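3.2 Loading the upper drum

The Plevlow has two drums, one above the other. Each has its own round glass door and runs its own wash. Use the upper drum for everyday loads and the lower drum for a second color group or for items you want to keep apart. You do not have to run both.

Before you start, sort the clothes by color and read the care labels. Dark and bright fabrics can bleed in the first few washes, so wash new striped items with other darks at a low temperature. Close zippers, tie drawstrings and empty all pockets.

1. Open the upper door fully. It swings to the left. Leave enough floor space on that side for the glass to clear baskets and furniture.

2. Run a finger around the black rubber gasket. Remove coins, hairpins and lint from the fold.

3. Put the clothes in one piece at a time and push them back against the metal of the drum. Shake out anything that is rolled up or knotted.

4. Check that no sleeve or strap is lying over the gasket.

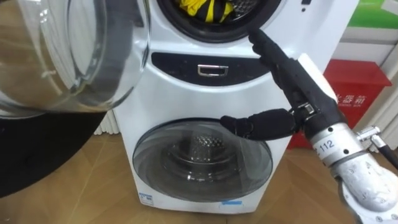

5. Press the door shut until it clicks. If it springs back, something is caught in the fold. Open it again and repeat step 4.

6. Add detergent as described in section 3.4 and choose a program.

Note: Do not fill the upper drum to the top. You should be able to lay your hand flat above the load. A packed drum washes poorly and the clothes come out creased.

Note: A very small load, such as a single sweater, can bunch up on one side during the spin. The machine will try 3 times to even it out and then finish at a lower speed. Add a towel or two if this happens often.

Caution: Do not lean on the open door or hang wet clothes over it. The hinge can bend, and the door will then leak.

Caution: Keep children and pets away from both drums. Look inside each one before closing the door – the lower drum is at floor level and cats like it.

3.3 Using the lower drum

Loading is the same as for the upper drum. Keep the lower door closed when that drum is not in use. After its last wash of the day, leave it open a hand's width until the gasket has dried, then wipe the glass with a soft cloth.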